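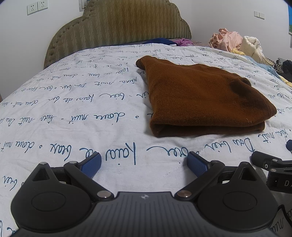

Folding a jumper well is one of the small pleasures of June, and I will defend it against anyone who finds it dull. The winter knits come out of the drawer, get a wash and a good look over, and go away until the evenings turn chilly again. I do mine on the bed, on top of the sheet with the dark teal handwriting all over it (there's a "douce nuit" in there, which I love), and a rusty brown fine rib looks wonderful against all that white. It also shows up every stray bit of fluff, so keep an eye out for pale threads clinging to the knit before anything goes into a box.

Fine rib is a joy to fold once you stop fighting it. It wants to spring inwards, so lay the jumper face down, smooth it from the middle with flat hands and let the sides settle where they like. Bring in one sleeve, then the other, and fold up from the hem in two goes — never three, or you end up with a fat little bolster that rolls off the shelf. A thick bundle is fine! Squashing it flat only gives you hard creases across the chest, and those take ages to drop out.

For storage I'm devoted to the cotton bags from Gumeo, a tiny shop on the harbour road in Trudau. They come in 2 sizes, and the larger takes four heavy jumpers or six thin ones. Cardboard boxes do the job too, lined with an old pillowcase. I put the heaviest knits at the bottom and tuck a cedar block down the side, where it can't leave a dent.

And the bed itself? Strip it last. A printed sheet deserves the same care as the woollens, washed inside out and dried in the shade so the lettering stays dark. Mine has been through the machine more times than I'd like to admit, and I still get a little thrill each time I shake it out and all those looping words come tumbling across the mattress.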